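Workshop Tips for a School Robot Arm Club

356 shares 10 comments 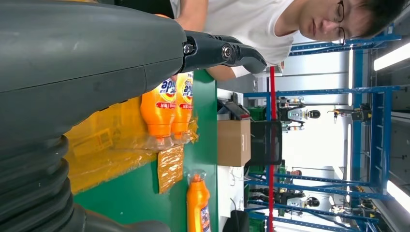
One reader wrote in to ask whether a club should start with soft objects or hard ones, as her group had spent most of a term on wooden blocks and could not get the arm to pick up anything else. The answer given at the time was to do both from the first month, and to buy the practice objects at a grocery store instead of from a catalog. Most of the tips below grew out of that exchange. They apply to a club that has one arm with a two-finger gripper, a table, and a couple of hours a week.

Setting up the table

Pick a table that does not rock. Push down on each corner before the arm is bolted on. If a leg is short, fix the leg. Folded paper works its way out after a few sessions and then every saved position is off by a little.

A plain, solid-colored top is easier to work on than one with a pattern. If all you have is a patterned table, cover it with a sheet of craft felt or a rubber mat and tape the edges flat. Do not use a glossy tablecloth. The light bounces off it and students end up fighting the reflections.

Mark the start position of every object with masking tape. Write on the tape with a pencil, as marker bleeds through and stays on the table. Replace the tape when the corners curl.

Keep drinks on a different table. A shelf by the door works well.

Choosing practice objects

Go to the grocery store or the drugstore with a short list. Good things to bring back are plastic bottles, small cardboard boxes, a sponge, a bag of dried beans and something in shrink wrap. Skip glass. Skip anything with a loose lid.

Multipacks held together with film are harder than they look. The film slides over the bottle, and a grip that holds one bottle well may only hold the film on a pair. Start students on a single bottle standing up, then the same bottle lying down, then a wrapped pair. Leave the wrapping on the pair and keep a few spares, as the film tears after a lot of handling.

Empty plastic bags are harder still. Lay one flat and the fingers have no edge to close on. Pinch up a ridge in the middle by hand and let the students work with that first.

Full bottles and empty bottles are two different objects as far as the gripper is concerned. Write the weight on a piece of tape on the bottom of each one. Bottles used for practice should be filled with water and glued shut. Do not leave cleaning products or medicine in them.

Working near the arm

Two people at the arm, one at the controls and one at the table. The one at the table says "clear" out loud before the other one moves anything. It feels silly for the first week.

Sleeves up, hair tied back, lanyards off. Rings can stay on but bracelets come off. Wear safety glasses if the arm is moving at more than its slowest speed.

If you need to reach in and set an object straight, stop the arm first. Stopped means the stop button is pressed in. A program that has reached its last line doesn't count.

Have a student find the stop button with their eyes closed before their first turn. If they have to feel for it, move the button.

Cleaning and care

Wipe the gripper fingers with a dry microfiber cloth at the end of each session. If tape glue has built up, put a little rubbing alcohol on the cloth and keep it off any painted or printed surface. Let it dry before you put the cover on.

Check the screws and pivots on the fingers every Monday, or on whatever day your club meets first. Put a thin line of paint pen across each screw head and onto the part next to it. When the line no longer matches up, the screw has turned.

If your arm has a rubber or fabric sleeve, brush the folds with a soft paintbrush. Crumbs of eraser get in there. Do not oil it.

Cables should hang in a loose loop with some slack when the arm is at full reach. Use hook-and-loop straps. Zip ties get pulled too tight and then someone goes at them with scissors.

Storage

Plastic crates with one label on the short end, one crate to a team. Our teams name themselves, and this year's crates say Doter, Terari, Anghel and Bidano. Each crate holds that team's objects, tape, cloth and notebook. Anything left on the table at cleanup goes into a lost crate and the team has to ask for it.

Keep the shipping box the arm came in, with the foam. You will want it if the arm goes back for repair, and it is the only safe way to take it to a competition.

Keeping records

Every attempt gets a line in the notebook: object, start position, speed, and whether it was picked up, dropped or missed. Do 10 attempts before changing anything. Students want to change the speed after one drop, and then they can't tell what helped.

Once a team gets to almost 100 attempts on the same object, have them move to a new one even if they are still missing some. They can come back to it later with better habits.

Six students per arm is the most we would take. With more than that, the ones at the back start doing their homework. If you have a bigger group, set up a second table with tongs and let them try the same grips by hand, using the same objects and the same notebook page.

Share this page
10 comments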